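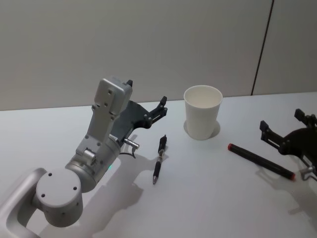

Teaching two arms by hand: what we learned at Mavcombe
Speaker notes, 20 minute slot plus questions

Slide 1. Title
Say who we are: Brandent, small shop, we set up arms for packing and kitting lines. The Mavcombe site is where we do the training work. Ask for a show of hands on who has driven an arm remotely. Adjust slide 3 depending on the answer.

Slide 2. The task
Pen goes in the cup. Marker goes in the cup. Left arm takes the pen, right arm takes the marker. It sounds too easy to spend a talk on. Two arms share one small target, and the target is a paper cup that tips over if you brush it. Point out that the two objects are different thicknesses, so the same grip does not work for both.

Slide 3. Two ways to show it
By hand: you hold the arm and move it through the motion yourself. Good for one arm, slow moves, rough paths. With two arms you need two people, or you do one side at a time and the timing comes out wrong.
By remote: the operator sits at a pair of small leader arms and the big ones copy. Both hands work together. You lose the feel of contact. New operators squeeze too hard for the first hour or so.
We started by hand and switched. Keep this short, the comparison video covers it. (Video is on Vimeo, have the local copy open in case the wifi is bad.)

Slide 4. How many demonstrations
We recorded 400 by remote. After review we kept 156 for the first training run. PAUSE HERE, people always ask why so few. Reasons we threw them out: operator stopped halfway to think, cup got knocked and set back up by a person, one arm waited on the other for no reason. The arm will copy the waiting too.

Slide 5. What operators get wrong
They start every run from the same pose. Move the start around.
They put the pen in the same spot. Turn it, slide it, point the tip the other way.
They fix a bad grasp in midair. Either set it down and pick it up again cleanly, or end the run.
They watch the arms directly and forget the model only gets the cameras. If your own gripper hides the pen from the camera, come in from another side.

Slide 6. The Hendricks job
Same method, real parts, longer sequence. About 3300 demonstrations over the whole project. Do not show the part drawings. The last 100 were all recoveries from a dropped part, and we should have recorded those much earlier.

Slide 7. Lighting
Skip if past 15 minutes. White table, white cup, and the arm shadows fall across the table. We vary the lamps between sessions now.

Slide 8. Questions
Likely ones: cost of the leader arms, how long to train an operator (two days), whether you can mix hand-guided and remote runs. Answer to the last is yes, but label them.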